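Section 4: Running the Assembly Debate

The debate is the longest part of a session of Restance, the classroom game about a national assembly in its first year after the fall of a king. Before you start it, the group should have finished Section 3 and every player should hold one deputy card.

4.1 Setting out the chamber

1. Arrange the seats in a half circle facing the president's desk. If the room is narrow, two straight rows facing each other will do.
2. Place the Lasero deputies on the president's left and the Bashir deputies on the right. Unaligned deputies sit in the middle.
3. Put the pile of motion cards face down on the desk. The full set has 155 cards, but a single session uses only 9.
4. Give the president the bell and the voting slips.

Note: Lasero and Bashir are the names of the two clubs in the game. They borrow ideas from several real clubs of the period and should not be matched to any one of them in written work.

4.2 Opening the debate

1. The president turns over the top motion card and reads it aloud, including the small print at the foot.
2. The deputy who holds the matching petition speaks first, for up to four minutes.
3. One deputy from each club may reply. Replies last two minutes.
4. Unaligned deputies may ask one question each. They may not make speeches at this stage.
5. The president rings the bell to close the debate. Anyone still speaking must sit down.

Caution: Motions on the fate of the king (red border) can lead to heated exchanges. Read the card yourself before the session and take it out if it does not suit your group.
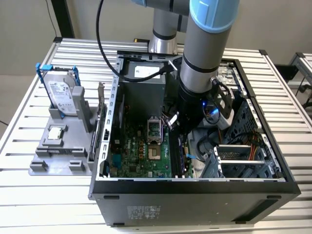 Tumeris Learning – History and Citizenship Team

4.3 Taking the vote

1. Hand one slip to each deputy. The president does not vote unless there is a tie.
2. Deputies write "for" or "against" and fold the slip once. Blank slips count as absent.
3. Collect the slips and read them out one by one.
4. If the motion passes, move the card to the Laws row and carry out the instruction printed on it. If it fails, return it to the box.
5. Move the bread price marker one space if the card shows a loaf. The arrow gives the direction.

Note: A roll-call vote can be used in place of slips. It takes longer – allow an extra two minutes per motion – but it lets the gallery react to each name, as crowds often did at the time.

4.4 If the assembly breaks up

A club may walk out once per session. Its seats are left empty for the next motion and the remaining deputies vote without it. The club comes back automatically when the following card is turned over. If both clubs walk out on the same motion, go straight to Section 5 (The Street).

Comments

We played with the two rows and it worked fine. Does the walkout rule apply if a club is down to one deputy?

Same question here. We let the single deputy walk out and the class loved it.

Step 5 in 4.3 doesn't say what to do when the bread marker is already at the top of the track. We left it where it was.

Used this in December with a group of adults at evening class. Four minutes was too long for the opening speech, so we cut it to two.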